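Handout 6: Inside the Box, Part 1. Drives, Caddies and Cages
Prallutgate Evening Classes, Hardware Basics

Welcome back! Last time we stayed on the outside of the machine and talked about power, rails and where the air goes. Tonight the lid comes off, and this is my favorite session of the whole course. Servers look forbidding from the front, but once you are looking down into one you find that somebody thought very hard about the person who would have to fix it at two in the morning.

Before you start

Please read this section even if you have built ten PCs at home. Power off, both cords out (most of our benches have machines with two supplies, and people forget the second one every term), then hold the power button in for a few seconds. Wrist strap on and clipped to bare metal. Rings and bracelets in your pocket. Sheet metal edges inside a chassis can be sharp, so go in slowly and keep your fingers off the punched holes.

Vocabulary for tonight

Chassis: the metal body everything else is fixed to.
Cage: the part of the chassis that holds the drives in position.
Caddy (also tray, sled or carrier, depending on who you ask): the frame that goes around one drive so it can slide in and out.
Latch: whatever keeps the caddy or a panel from moving once it is home.
Backplane: a board at the rear of the cage that drives plug into. Not every machine has one. Some use cables instead.
Blank: a dummy piece that fills an empty bay and keeps the airflow going where it should.

Why I love caddies

A bare hard drive is an awkward thing to handle. It is heavy for its size, the circuit board is exposed underneath, and the screw holes are exactly where your thumb isn't. Put the same drive in a caddy and suddenly it has a handle! You grip plastic, the drive is held square, and the connectors meet the way they are supposed to. Some caddies use four screws, some use little pins that pop into the screw holes when you flex the sides. The Wadenent trays in our spares bin are the pin type, and they are a joy once you get the knack (flex, tilt, drop, let go).

Color matters too. Many makers use one color for the parts you are meant to touch, and blue is a common choice, though you should always check the label or the service guide, as the code changes from maker to maker. Our older Revwood machines use green for the same job, so don't mix the two up when you swap benches.

Taking a drive out

1. Find the bay number and write it down before you touch anything.
2. Look for the tab or lever on the caddy. If you are pushing hard, you have the wrong spot.
3. If there are cables, unplug them by the connector body, data first and then power.
4. Release the tab and ease the caddy out along its own line. Don't rock it from side to side.
5. Lay it flat on the mat, label side up.

Putting it back is the same list in reverse, and you want to feel it seat. It's a small, solid click, very satisfying. 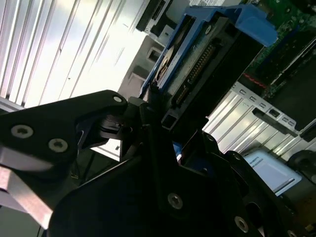
Page last changed: Friday, June 28, 2024

A blue caddy stands out beautifully against all that gray and silver, doesn't it? The plastic wraps the top and left side of the hard drive, and the squared tab is the piece to look for first when you meet a caddy you haven't handled before. Notice the ridged sheet metal as well. Ridges pressed into a thin panel make it much stiffer for hardly any extra weight, and you'll find the same trick in filing cabinets, garage doors and cookie tins.

To try at the bench

Work in pairs. One person removes and refits a drive while the other reads the steps aloud, then trade places. After that, sketch your chassis from the top and mark the cage, every latch you can find, and anything colored. Keep the sketch! We add the fans and memory to it next week.

Spare screws are in the Bednárik drawer unit by the door, second row. Put leftovers back in the right compartment, please. The short ones and the long ones look almost the same, and a long screw in a drive can reach places it shouldn't.

Reading for next time: Handout 7, plus the cooling pages in the course binder. Bring your wrist strap and a pencil.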